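Moving a Campus Literary Magazine from a Word Processor to a Plain-Text Build
Project report, Publishing Technology course
Cindthorpe College
Submitted April 16, 2024

Background

The literary magazine at Cindthorpe comes out once a year as a printed book and a downloadable e-book. Until this project, both versions were made by hand from a single large word processor file. The print layout was done first, and then the text was copied out of it and pasted into an e-book editor. Any correction made after that point had to be entered twice. In the last issue made this way, several corrections reached the print book and never reached the e-book.

The project set out to replace this with one set of source files that could produce both versions. I worked on it from October through the spring as my capstone. The budget was $530, which had to cover two rounds of printed proofs and one font license. All software had to be free to use, so that students who take over the magazine do not inherit a subscription.

Choosing the tools

I looked at three options. The first was to keep the word processor and write stricter rules for how it is used. This would have been the least work, but the old style guide already had strict rules and the files were still full of manual spacing and hand-set fonts. The second was a desktop layout program with an e-book export. The export worked for prose and broke on poetry, where line indents were dropped. The third was plain text with light markup, converted by a script.

I chose the third option. The converter is called Dreda. It reads a folder of text files and a settings file and writes out a print-ready PDF and an EPUB. It is open source and runs on the lab computers without administrator rights, which mattered more than I expected when I wrote the proposal. For the print side it needs a template, and I based ours on one named Strazds, which was made for short fiction and has sensible margins for a small paperback.

Preparing the text

The issue has 212 pages in print. Contributors sent their work in whatever format they had, mostly word processor files and a few PDFs. I wrote a cleanup script, Jorko, that takes a submission and strips out everything except paragraphs, italics, headings and line breaks. It also changes straight quotes to curly ones and double hyphens to dashes.

The first run of Jorko over all submissions reported 1062 changes. I read through every one of them in the log. Most were quotes and double spaces. 433 were line breaks inside poems, and these were the hard part. Word processors store a line break and a paragraph break differently, but many writers use the two interchangeably, and the script could not tell a stanza break from a line that happened to be followed by an empty paragraph. I ended up marking all poem line breaks by hand and checking each poem against the version the writer had sent.

Dialogue that opened with an apostrophe also caused trouble. Words such as 'til and 'em came out with the quote facing the wrong way. I added a short list of exceptions to the script. The list will need new entries with every issue, and the handover notes say where it is kept. 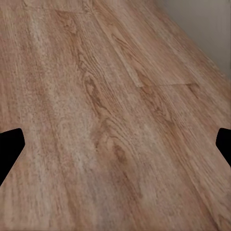
Could the magazine have gone on using its old word processor file with a few fixes? It could have for another issue or two, but the double entry of corrections would have stayed, and that was the problem the staff most wanted solved.

Print version

The Strazds template needed four changes. I made the inner margin wider, moved the page numbers to the outside corners, turned off hyphenation in poetry, and added a style for contributor notes. The first printed proof showed that the inner margin was still too narrow. Text near the spine was hard to read without pressing the book flat. The second proof used a wider margin and was approved.

Widows and orphans were handled by the template in most places. In a few stories the template pushed two lines to the next page and left a visible gap at the bottom of the one before. I fixed these by adjusting spacing in the paragraph above. This is the one type of edit that applies only to print, so it is stored in a separate file and does not touch the source text.

E-book version

The EPUB came out of Dreda in good shape for prose. Poetry with long lines was a problem on phones, where a line wraps and the reader cannot tell the wrap from a real line break. I set a hanging indent for wrapped lines, which is the usual practice in printed poetry as well. One poem depends on wide gaps between words across the whole page, and no setting made it work on a small screen. With the writer's agreement it appears in the e-book as a picture of the page, followed by a plain text version for screen readers.

The file passed the standard EPUB checker after 3 rounds of corrections. The errors in the first round were all missing language tags. The second round turned up a table of contents entry that pointed to a story we had pulled.

Working with the editors

The student editors were used to tracked changes and did not want to give them up. My first plan had them editing the plain text files directly in a shared repository. This lasted two weeks. Edits were saved over each other, and one editor kept a private copy of a story for a month – by the time it came back, the shared version had been proofread twice.

The revised plan is simpler. Editing with the writer happens in the word processor as before. When a piece is final, it goes through Jorko once and becomes a text file. From then on only the production editor changes it, and everyone else sends corrections on a form. The form asks for the title, the first few words of the line, and the fix.

Results

Both versions of the issue were built from the same files. A full build takes less than a minute on a lab computer. When a contributor asked for a change to her biography after the second proof, I edited one file and rebuilt, and the change was in both versions. I also compared the extracted text of the PDF and the EPUB using a short script, and the only differences were page numbers and the picture poem.

The project did not save time this year. Cleanup, template work and training took longer than making the issue the old way would have. Next year's staff should be able to skip the template work, though the poems will still need hand marking.

Remaining work

The cover is still made separately, and its spine width has to be worked out by hand from the page count. The font license covers print and e-book use but not the magazine's website, so the site uses a different typeface for now. The handover notes are in the same folder as the source files, along with the settings used for this issue and a list of the lab computers where Dreda has been installed.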